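About Vurnum

Vurnum is a small newsroom covering digital coins, wallets and the people who build them. We started in September with a shared spreadsheet and a long list of questions that we couldn't find plain answers to, and we've been having a great time chasing them ever since!

Our writers work from Luton and from their own kitchens. We read white papers all the way through (even the 70-page ones), test wallets with small sums of our own, and follow 14 projects closely, with Kundanum and Duman getting the most mail from readers. If a writer holds a coin, the article says so at the top.

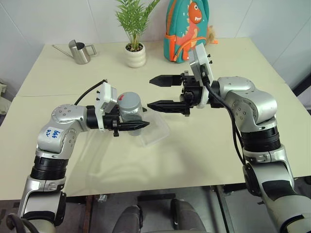 Lauri Niskanen wrote to us that our guide to seed phrases was the first one he'd finished without opening a second tab, and asked for the same treatment for staking fees. We loved that note, and the staking guide is now up, all 12 sections of it. Aslı Ağca edits the guides and is already busy with the next one, on moving coins between chains.

We don't take payment for coverage and we don't give price tips. Corrections go at the top of the story, with the old wording left in so you can see what changed. Found a mistake? Please tell us, we really do read everything.

39 shares | 12 comments

© Vurnum | Contact | Back to top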